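Incident Record, Second Floor
Vuma Textile Handling Laboratory

The fault was reported at 3:40 in the afternoon by Meenakshi Vishwakarma, who was at the time the only member of the staff with authority to declare one. She entered it in the log as "unrequested closure, left unit" and signed her name. Under the heading for injuries she wrote "none," then struck it out and wrote "see attached."

The attachment was a statement by the operator, Ravindra Jaiswal. It read as follows.

"I was in my third hour of folding. The left unit closed on the cloth before I had asked it to. I opened my hand and the unit remained closed. I released the strap in accordance with the procedure and stepped back. The unit then folded the cloth. It was a correct fold."

The laboratory had taught the system from 3000 folds, all of them made by hand, and Mr. Jaiswal had performed the greater part of them. The safety office, in the person of Su-chen Chou, was asked to determine whether the unit had failed. Ms. Chou replied that a device which moves without a command has failed, whatever the quality of the movement. She ordered the power removed and the session recordings preserved.

It was during the review of those recordings that the second matter arose. Clumeo, which supplied the controller, found that the closure had come 76 milliseconds ahead of the operator's hand. The supplier proposed a software correction. Ms. Chou asked what the unit had been responding to in that interval, and the supplier requested an extension until March.

Mr. Jaiswal was interviewed again. He was asked whether he had intended to close his hand.

"Yes," he said. "I was going to."

He was asked whether he wished to amend his statement. He considered this for some time and asked whether the left unit would be repaired or replaced. On being told that it would be replaced, he signed the statement as it stood.

Attachment B. Session recordings, as preserved. 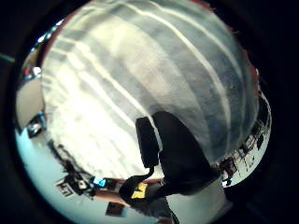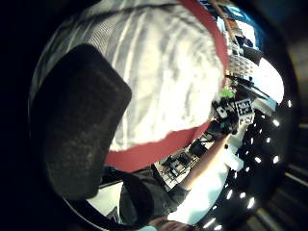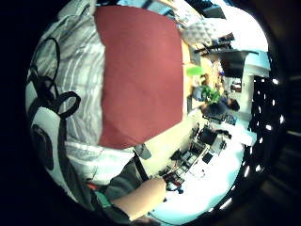 Attachment B, last view: the striped shirt and the red panel.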